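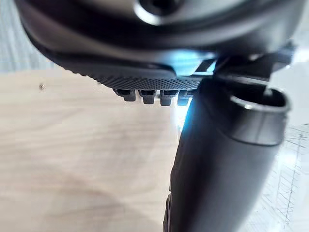

In Praise of the Paper Bill

Home News Opinion Letters Subscribe

My electricity supplier wrote to me in June to say it would no longer be writing to me. From now on my bills would live in a portal. I've nothing against portals, having been locked out of most of them.

The Skastley parish library now wants you to log in to find out when it's open. My water company, Numex, asks for a password with 8 characters, one of them a symbol, to stop criminals breaking in and paying my bill for me.
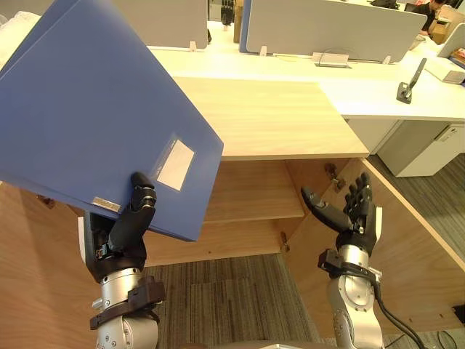

Paper had its faults, and I lived with all of them. It went yellow, it got under the fruit bowl, and it had to be put somewhere. But the somewhere was simple. You bought a blue plastic box file with a little white label window on the front, you meant to write on the label, and for the next seven years you knew that anything dull and important was in there. It never asked me to confirm I was human. When my boiler cover with Atallah was disputed, I found the letter during the adverts. The same job online took me 90 minutes and a chat window that kept wishing me a great Thursday.

We're told it saves trees. Perhaps it does, though Osomon still finds the trees to send me a glossy catalogue of garden furniture every fortnight.
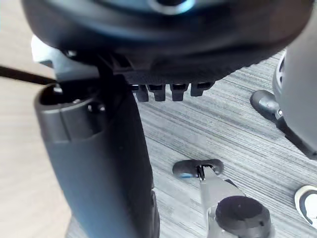 What I'd Settle For

I don't want the old days back, as I remember the queues. I'd like a box to tick that says "post it", and for the box to stay ticked. I'd pay a pound for the stamp. My inbox has 3,000 unread messages in it, and I'm fairly sure one of them is a final demand.

Jirayu Thaweesak

14 shares | 6 comments

More in Opinion
Who Moved the Bus Stop?
Against the Self-Checkout
The Trouble With Free Parking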